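**Getting a musty smell out of a secondhand winter coat**

Posted in Clothes & Laundry by Plosthorpe_Pat, 07/03/2025

Hello everyone, first post here so please be kind! I bought a heavy dark coat at an estate sale over in Orlandini and I love it to pieces, but it has that closed-up-attic smell and I can't seem to shift it. The care label is long gone. I'm fairly sure it's mostly wool, with a lining that might be anything. I hung it on the back porch for two afternoons and it was a bit better outside — then I brought it into the hall and by suppertime the whole hall smelled like somebody's grandfather's trunk. I'd rather not pay the dry cleaner more than the coat cost me. Is there a gentle way to do this at home? I've got a spare room with a good window, if that helps.

**sindance_mill**

Febreze and a hot dryer. Worked on my son's hockey bag.

**Lucrezia Rizzi**

Oh, please don't put it in a hot dryer, Pat! Wool can shrink on you in one go, and the lining usually doesn't shrink with it, so you end up with a coat that puckers at every seam. I mended and altered coats for years before my hands got stiff, and I saw plenty of those come across the table.

Start with the pockets. Turn them right out and brush the fluff from the corners with an old toothbrush, because that is very often where the smell is living. Then turn the whole coat inside out, put it on a wide hanger and leave it by that open window for 6 or 7 dry days, out of direct sun. I know that sounds like forever. Two afternoons just isn't long enough for a heavy coat — the padding in the shoulders holds on to everything.

If it still smells after that, mix plain vodka and water half and half in a spray bottle, try a bit on the inside hem first, and if the color stays put, mist the lining very lightly. Underarms and collar especially. Let it dry completely before you sniff it again (I never have the patience and I always fool myself).

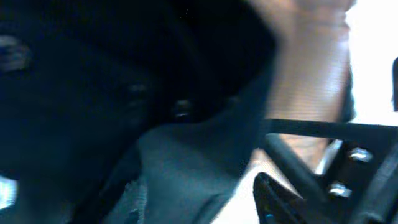
*2 min read*

With dark cloth, do your checking in daylight, and move the fabric about as you look. Creases hide a lot, and a mark you would swear was a shadow at night may be mildew in the morning. If you find any, brush it off outdoors, well away from the house, and then I would give in and pay the cleaner.

**Velta_k**

Seconding the pockets. Mine had a peppermint in the lining, gone to paste. I also shut my coat in a big lidded tub with an open bowl of baking soda for 8 days, with the bowl wedged so it couldn't tip. Don't sprinkle it on the wool, I was picking white out of the seams until April.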